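Categories > Repair & Refurbishing > Automation

Can a robot do PC assembly in a small refurb shop yet?

We refurbish office desktops in Tullstead, two of us at the bench. Most of the day goes to the same few steps: case open, memory in, drive in, card in, test, close up. A dealer called Silby offered us a used arm with a gripper for $3,000 and says it can handle memory. Is anyone doing this for real, or is it still demo stuff?

Answer 1 (accepted)

Partly. I work on a test cell and memory is the step we have spent the most time on. Parts have to sit in a holder so the arm finds them in the same spot every time, and the case has to lie flat on its side with the panel off.

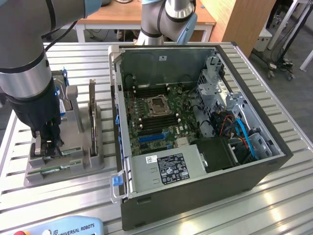 Picking up a module is the easy half. Putting it in means lining up the notch, then pushing hard enough to seat it without bending the board. Ours took 11 weeks to get to where I would leave it alone, and that is on one model of tower. Change the case and you teach most of it again. Cables are worse - I would keep those for a person.

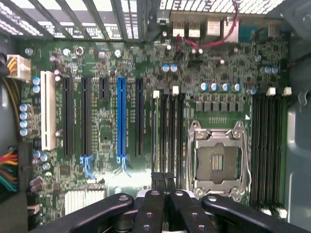 Gripper near the memory slots, from the wrist camera.

If your machines come in mixed, don't buy it for speed. And ask Silby if the price includes the controller and a force sensor.

Answer 2

No. A person does a stick of RAM in seconds. Buy a better bench.

Answer 3

Depends on volume. We had a Sampaio unit on trial for drive cages and it did fine until the screws came from a different supplier. I'd have it do the sorting and wiping down first, that's where we got our money back. Don't know about memory, never tried it.

Related questions
Ostent gripper fingers wearing out early
Best way to hold a tower case flat on a bench
Do I need a safety fence for a small arm?
Memory not detected after reseating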